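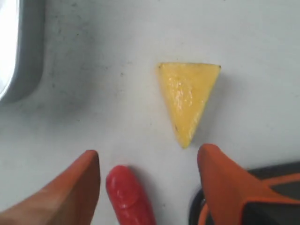
Ticket 3908
Site: Graststead, fruit prep counter
Category: Work surface, staining
Priority: Low
Status: Closed

Reported 7:40 a.m.
White counter top is marked again. Faint gray smudges over most of it, small dark specks, and one dirty patch that is a lot worse than the rest. It was wiped at the end of last shift with the usual Norkley spray and a blue cloth. Yellow fruit shows every speck, so we would like this fixed before the pineapple trays start.

Reply 8:15 a.m.
Please confirm which top this is. Graststead has two, the old gloss one by the sink and the matte one that went in last November. Also, do the marks catch a fingernail?

Update 8:30 a.m.
Matte one. No, the nail slides over them. The specks come off if you scrape, the gray does not.

Reply 9:05 a.m.
Then it is probably residue and not damage. Try this on a small area first:
1. Clear all fruit and bin anything that has been sitting on the dirty patch.
2. Scrape the specks with a plastic scraper. No metal.
3. Wash with warm water and plain dish soap.
4. Rinse twice and dry with a paper towel.
5. If gray is still there, use the Groteck paste on a damp white pad for a minute, then rinse again.

Update 10:20 a.m.
Steps 1 to 4 done. Specks gone. Smudges lighter, dirty patch about the same. Paste cupboard was empty, borrowed a tub from the Sebastian site.

Update 11:10 a.m.
Paste took the patch off on the second try. Top is even now. The blue cloth left a gray streak on the clean part when we tested it, so the cloths look like the cause.

Reply 11:25 a.m.
Agreed. Throw out the blue cloths at that counter and use paper until new ones arrive. Order placed: 100 white cloths, one 440 g tub of paste. Leave the spray alone for now.

Update 3:50 p.m.
Trays finished, 35 in total. Counter wiped with paper only. No new gray. A few juice spots, came off with water.

Closed 4:05 p.m.
Cause: dirty cloths and juice left to dry. Reopen under the same number if the patch comes back.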